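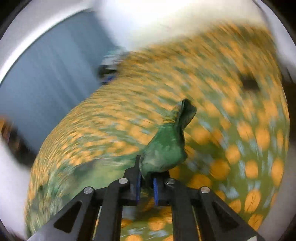 I have wanted to see the Wavside fabric hall at Gresholm for years, and in February I finally went! It opens to visitors only a few times each winter, when the weaving and printing rooms are quiet enough for people to walk through, and I got one of the last spots on the morning tour. My advice up front: wear flat shoes, bring a sweater, and leave space in your bag.

Our guide was Liesbeth Verbeke, who has worked in the building long enough to know which stair creaks. She started us in the sample room on the upper floor, and I could have spent the whole day there. There are 497 printed patterns on file, each one with a swatch pinned to a card and a note in pencil about the inks. Some of the older cards are so faded that you have to tilt them toward the window to read them. You are allowed to handle the swatches (clean hands, no coffee) and everyone in our group went a bit quiet and greedy, passing them back and forth.

My favorites were the dotted ones. I have a weakness for dots in general, but the olive green with rounded orange-yellow dots and tiny pale blue-white flecks got me completely. From a few steps back the flecks disappear and the cloth looks warmer, and then you lean in and there they are again. I kept going back to it. A piece of solid green is lovely against it too, especially when you scrunch the plain cloth up a little and the folds go light and dark. Liesbeth says people always choose their plain fabric from a flat sample and are then surprised by it once it's gathered into a sleeve. I am going to start scrunching everything before I buy it.

After that we went down to the printing room. The long tables are 20 yards from end to end, and the cloth is pinned out along them before the first color goes on. Nothing was being printed that morning, but Liesbeth walked us through the order of the colors for one of the spotted designs, with a separate screen for each. The pale color goes down first, then the larger shapes, and the darkest ground color last. I would have guessed the exact opposite. She also showed us a length where two screens had slipped, so every dot had a thin crescent of bare cloth along one side. It was meant for the scrap bin years ago and has been hanging on the wall ever since. I would happily have taken it home.

The wash house is across the yard and you get to see it only through the door, which was a small letdown, though the smell of steam and soap was wonderful. Then came the folding room. We each got a remnant and tried the house fold, in thirds and then over itself with the printed side in. Mine looked like a sandwich somebody had sat on. The woman next to me, who quilts, had hers perfect on the second try and very kindly redid mine.

There is a small shop by the exit with remnants sold by weight, mostly cottons, plus a basket of the Nindum linens and some heavier cloth from the Carhuamaca range that would make great cushions. Prices were fair for what it was. I came out with two dotted pieces and a plain green, and no plan for any of them yet.

A few practical things. The tour takes most of a morning, and groups are kept to 15. The parking lot fills up early, but it's an easy walk of about 800 yards from the station, all on sidewalk. The café does soup and very good rye bread and closes right after lunch, so eat before you shop. There's an elevator to the sample room if you ask at the desk. The next tours hadn't been posted when I left, but they go up on the board by the front door and you can put your name down there.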